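4. Recording your first demonstrations in the simulated kitchen

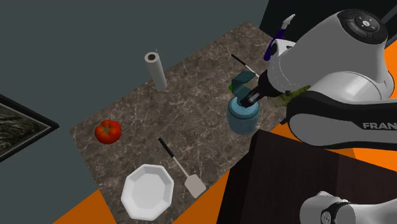

Figure 4-1. Lid task on the marble counter, gripper down at the blue jar.

By now you should have Leringate installed and the arm moving when you move the hand controller. If it doesn't, go back to section 3, because nothing in this section will work until it does. I'm going to take you through one whole recording session, start to finish, the way I do it myself. Set aside an afternoon for your first one. You'll get a lot faster!

I use the jar lid task all through this section. It's a good one to learn on - there's one jar, one lid, and plenty of other stuff on the counter to keep you careful. The steps are the same for the other kitchen tasks, so once you're happy with this one you can swap in whatever you like.

4.1 Before you start

You'll need the following:

- the Leringate desktop program, with the Standen kitchen pack loaded
- a hand controller, charged and paired
- a disk with plenty of free space (see 4.7)
- something to write on, and yes, I mean paper

Close your browser and anything else that's hungry for graphics memory. The simulator slows down quietly when it's short, and a slow simulator gives you jerky recordings. Look at the little bar in the bottom corner of the program. Green is fine, yellow means close something.

4.2 Loading the scene

1. Open the Scenes menu and pick Kitchen, then Marble Counter.

2. Wait for the loading wheel to stop. The first load takes ages while the textures build, and after that it's quick.

3. In the Task box, choose Jar Lid.

4. Click Reset Scene once, even though you've only just loaded it. The first layout after loading is always the same one, and I don't want you filling your dataset with copies of it by accident.

5. Look over the counter before you touch anything. In the layout in Figure 4-1 the plate and the tomato are well over to the left, the spatula lies on a diagonal, and the paper towel roll stands toward the back. The spray bottle is partly hidden behind the arm, and you'll want to remember it's there when you swing back to the home position.

Note: If an object looks like it's floating or half sunk into the marble, hit Reset Scene again. It happens now and then with the taller things. Don't record on a broken layout, even if the jar itself looks fine.

4.3 Setting up the recorder

1. Open the Recorder panel with F5.

2. Type a session name. I use the task, then my initials, then a number. Whatever you choose, stick with it, and don't use spaces - the export tool chokes on them.

3. Fill in the Instruction line. This is the sentence the learning system will be given along with your movements, so write it like you'd say it to a person. "Put the lid on the jar" is great. "Lid task v2 final" is no use to anyone.

4. Tick Main View and Wrist View. Leave Depth unticked for now, you can always turn it back on later if your training setup asks for it.

5. Set Max Length to 635 steps. If you run past it, the recorder stops and marks the take as Too Long. A calm, tidy lid placement fits inside that with room to spare.

6. Click Arm Recorder. The button goes amber. It isn't recording yet! It starts the moment you squeeze the controller's side grip.

Caution: Don't change the camera position after your first take. I know it's tempting to nudge it for a better look at the jar. If you really need to move it, close the session and start a new one with a new name.

4.4 Recording a take

Take a breath and rest your elbow on something. I prop mine on a folded sweater, and my takes got visibly smoother once I started doing that.

1. Squeeze the side grip to start. The button turns red.

2. Bring the gripper over the lid from above. Come in high and then go down, so you don't sweep across the counter and take the paper towels with you.

3. Line the fingers up with two opposite faces of the lid. Turn your wrist slowly. If you have to turn a long way, turn while you're still up high.

4. Go down and close the fingers with the trigger. Wait a beat. You want a clear moment in the recording where the fingers have closed and nothing else is going on.

5. Lift straight up, a hand's width or so on screen.

6. Move across until the lid is over the mouth of the jar. Use the wrist view for this part. The main view fools you about depth, and you'll swear you're centered when you're way off to one side.

7. Lower until the lid meets the jar and stop there. Don't push. The simulator will let you press harder than any real arm should, and the learning system will happily copy you.

8. Open the fingers, lift clear, and drift back toward home.

9. Let go of the side grip. The recorder asks Keep or Discard.

Note: The jar in this scene is modeled as glass and its surface is slippery. If a finger catches the side on the way down, the whole jar can slide. See 4.5 for what to do with a take like that.

4.5 Keep or discard?

This is the question I get the most email about, so here's my own rule of thumb. I keep a take if the lid ended up on the jar and I'd be happy to watch a robot do exactly what I just did. That second half matters. A take where you knocked the spatula halfway down the counter and still got the lid on is technically a success, and I throw it out.

Small fumbles are a different story. Say you came down a little off, noticed, lifted, shifted over and tried again. Keep that! The system needs to see what getting out of trouble looks like, and if all it ever gets is perfect takes it has no idea what to do the first time it's a bit off. Mark it with the Recovery tag so you can find it later.

Discard it if:

- the lid fell and you chased it around the counter
- you let go of the side grip partway through
- the jar tipped over
- the picture stuttered
- you sat still for a long time thinking

That last one catches everybody out. Long pauses teach the arm to pause. If you need to think, think before you squeeze.

If you're truly on the fence, press Keep and add the Check tag. Come back to it with fresh eyes the next day. I end up dropping most of mine, but it stops me from agonizing in the middle of a session.

4.6 Mixing it up

Press Reset Scene between takes, every time. Each reset moves the objects and picks a new spot for the jar and lid. The layout number shows in the title bar, and you can type one in if you want to go back to it. Layout 2622 is a nice hard one, if you want a challenge.

I also change a few things by hand as I go along:

1. Every so often, open Lighting and pick a different preset.

2. Start from a different arm position. Drag the arm somewhere new before you arm the recorder, then go from there.

3. Grab the lid by a different pair of faces. We all have a favorite side and we don't notice we're using it.

4. Hide a couple of the extra objects for a few takes, then bring them back. The Objects list has a checkbox next to each name.

Leave the instruction line alone while you do all this. It's still the same job. If you want a few different wordings, add them afterward in the Labels tab, where you can apply them to a whole batch in one go.

4.7 Saving and exporting

1. Click Close Session. The program writes an index file, and it can look frozen while it does. Leave it be.

2. Open the Review tab and play through your takes at double speed. I do this with a cup of coffee and it's kind of soothing.

3. Delete anything you've changed your mind about.

4. Click Export and choose the Fankhauser format if you're following the training chapter in this guide.

5. Pick a folder on your local disk. Exporting straight to a network drive is slow, and it sometimes drops the last take with no warning. Copy it over when it's done.

My own lid dataset stands at 542 kept takes, recorded over most of August. You don't need that many to see something happen. Start a small training run early, watch where the arm gets confused, and record more of whatever that is - it's a much better use of your time than grinding out the same easy layouts.

4.8 If something goes wrong

The gripper closes but the lid slips out. You're probably holding it by a corner. Go up, turn the wrist until the fingers sit flat against the faces, and try again. If it slips even when you're lined up, check that Grip Friction in the Physics tab is set to Default.

The arm stops and shakes. You've asked it to reach somewhere it can't. Back off toward the base until it calms down, then discard the take.

The wrist view is black. Untick it, wait a second, tick it again. Do this with the recorder off.

The export says Missing Instruction. One of your sessions has an empty instruction line. Open Labels, sort by Instruction, and the blank ones come up at the top.

Everything feels delayed. Check the bar in the corner first, then the controller battery. A low battery makes it feel like you're stirring syrup.

If you're stuck on something that isn't listed, post it on the Grollthorpe forum with your session log attached. I read everything in the recording section.

Lorenz Holzer
Section last revised 3 September 2025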